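Journal > 2018 > Switching the house over

17 September 2018

Gas bill came in the morning mail. $82 for a month when the furnace never ran once. That is the water heater, the stove and the fixed charges, and the fixed charges are the biggest part of it. Last June it was $71 and I thought that was high.
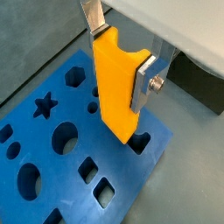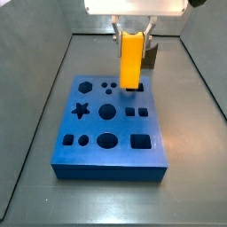

Yellow block over the blue shape board.

Called Lendemar at lunch. On hold 40 minutes. The woman said my fixed rate ran out at the end of June and I was moved to the variable one, and that a letter went out. I have no letter. She offered me a new two-year fixed plan with an exit fee and I told her I would think about it. She asked if I wanted paperless billing, and I said no, given how the last letter went.

Colton Lavoie at work switched to Ginero in the spring and likes them well enough. His complaint is that the first bill was an estimate and came out too high, and it took them two cycles to put it right. He told me to read my own meter the day of the switch and write the number down. Went out after supper and did a practice reading. The dial cover is so cloudy I had to use the flashlight. Wrote it on the back of the envelope.

Constanza Bustos phoned about the water heater. She can come Thursday to look at it. She thinks the thermostat is set too high and there is no wrap on the first stretch of hot pipe, so it loses heat into the basement all day. She charges $39 for the visit and takes it off the price if I have her do the work. I asked about going electric and she said get the panel looked at first, it may not have room. The house on Amstead she did last year needed a new panel and that cost more than the heater.

Mrs. Wilczyńska next door pays less than I do and has the same size house, but she heats two rooms and shuts the rest.

To do: find the old Lendemar contract, check for an exit fee on the variable rate, clear the boxes away from the heater before Thursday. Turned the thermostat on the tank down one notch tonight. Will see how the morning shower is.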